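3.2 Work cell and cameras

The cell was built in a side room at Bamham and has not been moved since the first trials. It consists of one arm, a two-finger gripper, a table and a black wire dish rack on a drip tray. The table is covered with a white sheet printed with a grid of thin dark lines. The grid helps the operator to put the rack back where it belongs after cleaning.

Two cameras are used. The first is small and is carried at the wrist, where the gripper fingers stay in the lower right of its view. The second is fixed and covers the rack and the front of the table. Both are started by the Lultmont logging program, which also stores the joint positions. Before each block of trials the operator checks that the fingers still sit in the same corner of the wrist view. If they have shifted, the bracket is loosened, turned back and tightened again with a 4 mm key. 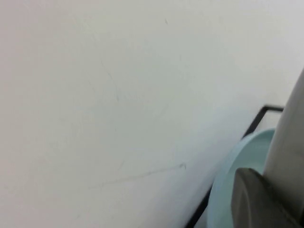
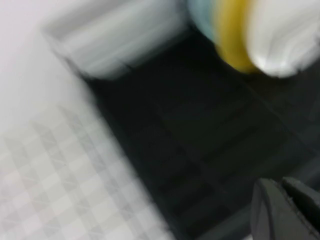
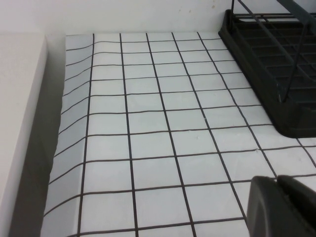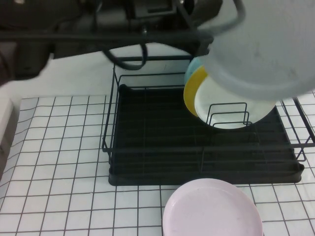
Figure 2. The cell as recorded by the wrist camera (first three views) and by the fixed camera (last view).

Fast wrist moves smear the view badly, as in the second view of Figure 2. We kept such views in the logs but did not use them for checking the bracket. For that check the arm is held still.

The grid sheet needs some care. It picks up small nicks, and it has to be laid flat again when it creeps towards the side of the table. We replaced it once, after 525 of the 700 trials, and repeated the Walbridge calibration before going on. The finger pads were wiped at the start of every session and changed in March. Cable slack was checked with the arm at full reach, following the routine given by Siriwardena.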